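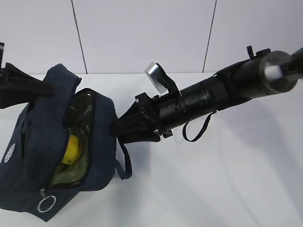 Cudumdale Textile Workshop
Notebook entry, 2020-05-01
Subject: zipper coil wear, second batch

The second batch of zipper samples from Ristau was received and logged under number 303. The batch consists of 20 lengths of coil zipper, all with dark tape, supplied without stops. Four lengths were set aside as untouched references and placed in the flat drawer with the August samples.

The remaining lengths were sewn to cotton canvas strips on the Schwerdtfeger machine. Thread tension had to be lowered twice before the tape would lie flat. The first two strips show slight puckering at the lower end. They have been kept in the test and marked with a pencil cross so that the puckering can be considered when results are read.

Each strip was opened and closed by hand on the curved jig. The curve is the tighter of the two in use and corresponds to the corner of a small bag. Straight runs were not repeated, as the first batch gave no useful difference there.

Observations to date:

Sliders run freely on the straight section and stiffen at the start of the curve. The stiffening is more noticeable on closing than on opening.

On strip 14 the coil separated behind the slider at the tightest point. It was closed again by returning the slider to the bottom. The separation occurred a second time in the same place. The stitching at that point lies very close to the coil and may be the cause. The strip is to be unpicked and resewn with a wider margin before any conclusion is drawn about the zipper itself.

Wax was applied to three strips with the Nernness stick. The improvement was clear at first and had faded by the end of the session. A pale residue remains on the dark tape and does not brush off. Wax should not be used on finished work until this has been looked into.

Colleagues using the curved jig are asked to leave the left clamp as set. The knob slips and resetting it takes considerable time. A replacement has been requested.

Outstanding: resew strip 14; repeat the wax trial on a scrap of light tape; order heavier needles; copy the Ristau delivery note into the binder.

Last updated: after resetting of jig, same day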